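# Prellow clear wrapping film, hand roll

Product code 806. Sold by Zerneck, singly or by the case.
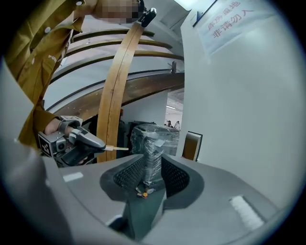

Prellow is a clear film for wrapping boxes, bundles and odd-shaped goods by hand. It clings to itself and leaves no glue on what it covers. Most of our customers use it in small storerooms, where goods come in, sit on a shelf for a while and go out again in smaller lots. It keeps dust off, holds lids shut and lets you read a label without unwrapping anything.

## Size and make-up

| | |
|---|---|
| Roll width | 225 mm |
| Roll length | 108 m |
| Colour | Clear |
| Core | Cardboard, open at both ends |
| Rolls per case | Five |
| Finish | Cling on the inner face, smooth on the outer |

The width suits boxes from shoebox size up to something you can carry under one arm. For full pallets you want a wider film than this one. We don't stock it, and wrapping a pallet with Prellow takes a long time and a lot of film.

## Wrapping a box

Stand the box on a table or a clean bit of floor with space to walk round it. Hold the loose end of the film against one side with your palm and take the roll round once, fairly slack, so that the film catches on itself. From the second turn on, pull it tighter. Let each turn cover half of the one before.

Do the sides first, then turn the box and go over the top and bottom. Two layers are enough for a shelf. Three or four are better for a van, and corners can take an extra turn.

Tear or cut the film, smooth the end down with your hand and put a strip of tape over it if the box is going to be moved. Film alone will hold on a shelf, but the loose end tends to lift when boxes rub together.

Soft cartons need a lighter pull. If the edges start to bow in, unwind a turn and go round again.

## Tape to go with it

We suggest Doucette clear tape. It sticks well to Prellow and you can still read print through it. Brown paper tape does not hold on film at all - please don't order it for this job. Masking tape holds for a day or two and then drops off.

Put the tape on once the wrapping is finished. Tape under the film is fine for keeping flaps down, but it can't be checked or redone later without cutting everything open.

## Labels

Stick the main label on the box before wrapping. If the contents are likely to change, put a second label on the outside, on a flat face and away from the overlaps, where the film wrinkles. Biro skips on the film. A permanent marker works, and takes a minute to dry.

## Storing the rolls

Keep rolls in their case, standing on end, away from radiators and direct sun. A roll left lying on its side picks up grit along the edge and will split there when you pull it. Cold film is stiff and clings poorly, so bring rolls in from an unheated store a few hours before you need them.

A roll with a nicked edge can usually be saved by unwinding a few turns past the nick.

## What it is not for

- Food. Prellow is not sold as a food film.
- Anything damp. Moisture stays in as well as out, and card goes soft quickly.
- Lifting. Never carry a box by the film.
- Outdoor storage for longer than a few days.

## Cartons

Vikarton single-wall cartons are listed separately and come flat. The two smallest sizes can be wrapped with Prellow in one pass. For the larger sizes you will need to work in two bands, upper and lower, with an overlap in the middle.

## Ordering

Single rolls go out by post. Cases go by carrier and need someone there to take them in. If your storeroom is kept locked, put the name of the person with the key in the delivery notes, or give us a front desk instead.

Unopened cases can be returned. Opened ones can't, except where a roll has arrived crushed, in which case send us the batch number from the inside of the core and we will replace that roll.

The case label changed in May. The film inside is the same, and old and new stock may arrive together in one order.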